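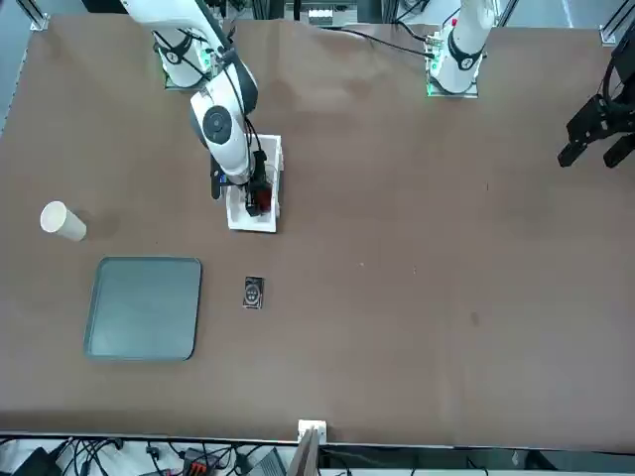
How long does a family stay at a water table? The median visit at the Caker children's museum in Cuvthorpe is 11 minutes, according to its exhibits manager, and it was 9 before the table was rebuilt in October.

The old unit had a single basin at one height. "Toddlers could reach the rim but not the valves," the manager said. "So the parent ran the valves and the child watched." The new one has two basins, the lower at 26 inches -- still too high for the youngest visitors, who use a step.
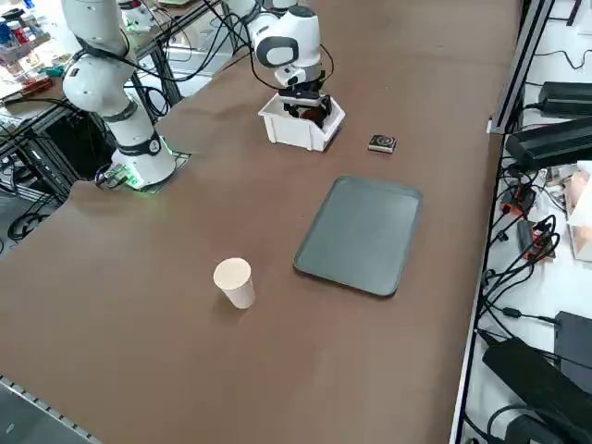
Photo: Bouchard

Water volume stayed at 300 gallons. The manager wanted less, but the existing pump loses prime below that level. "We could have changed the pump. We spent the money on the floor drain."

Staff log stay times by hand on the gallery floor. Caregivers are logged separately from children, and groups with a school booking are left out.

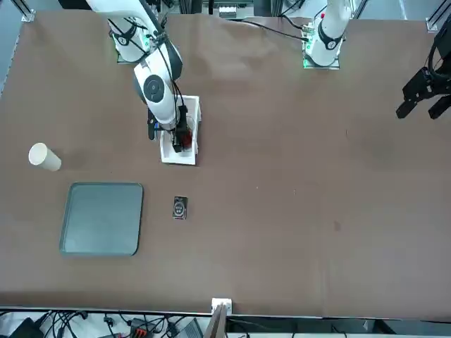
Table and arms, seen from above.

Asked what comes next, the manager listed the dam gates, which swell and stick. Replacements are on order. "Two sizes," the manager said. "The small ones go missing."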